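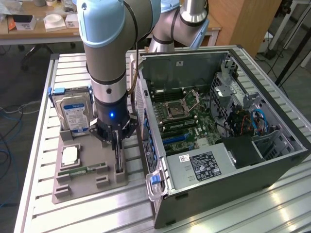 Which game on the old Clatasia compilation tapes is worth loading first? Urkden, side two, right after the golf game you'll want to skip.

I've been going back through all the tapes this month and I have Opinions, so this is going to be a long one. Mute me now if you don't care about 8-bit stuff.

Urkden first. It's a flip-screen maze game, you're a little miner guy with a lamp, and the lamp runs down while you explore. There are 200 rooms. I mapped them on graph paper when I was a kid and taped the sheets together until they went off the end of my desk.

I still have the map! Half of it anyway. The bottom left corner got used for a shopping list at some point (eggs, bleach, stamps).

What gets me playing it now is how fair it is. When you die you know what you did. Compare that with Klinhom, same tape, where the bats just appear on top of you when you walk through a door. Three lives gone before you've moved your hand to the right key.

And yet I've put more hours into Klinhom this week than anything else, so what do I know. The music is so good. It's one channel of beeper doing the work of a whole band and it goes on for ages before it loops.

My best score on Klinhom as of last night is 517. Please don't laugh. You get one point per bat and the bats are horrible.

Somebody always asks about loading times so: Urkden takes four minutes and change, Klinhom a bit longer, and the golf game feels like an entire afternoon. I used to start the tape and go make toast.

Volume knob at just under three quarters on my player. If it crashed right at the end I'd nudge it down a hair and start over. My sister swore by pressing the cassette lid with one finger the whole time and I can't prove she was wrong.

OK the rest of the compilation, quickly. There are 9 games altogether and I'd say four are good, which was a decent hit rate for a budget tape back then.

The submarine one: lovely title screen, awful game. You turn like a bus.

The racing one: top-down, tiny cars, weirdly great with two players on one keyboard. You will elbow each other. The second player gets the keys along the bottom row and always complains about it.

The one with the wizard: I never figured out what the third spell does. I've read the inlay so many times. It says "use wisely" and that's all it says. If you know, reply please, it has been 30 years.

The text adventure: gave up in the kitchen in the first room set, tried again yesterday, gave up in the same kitchen. I've tried "open drawer," "pull drawer," "look in drawer" and it keeps telling me it doesn't see a drawer. It mentioned the drawer!!

The space shooter is fine. It's a space shooter. Nice starfield.

I bought my original copy from a computer shop in Perkville that also fixed vacuum cleaners. The tapes were on a spinny rack by the door and you judged everything on the painting on the front. The Clatasia cover had a dragon on it. There is no dragon in any of the games, I've checked.

Back to Urkden for a second because I forgot the best bit. If you stand still in the room with the two waterfalls, your guy sits down and takes his helmet off. Found that when I got called to dinner and left it running.

Also the colors. Everything clashes whenever you walk past the green moss, so your miner goes half green, and I genuinely thought that was on purpose, like he was getting mossy.

Going for the full Urkden map again this weekend, fresh graph paper and everything. Will post the sheets as I finish them. Currently stuck under the second mine shaft with about a third of my lamp left, so if anyone remembers where the oil can is around there, shout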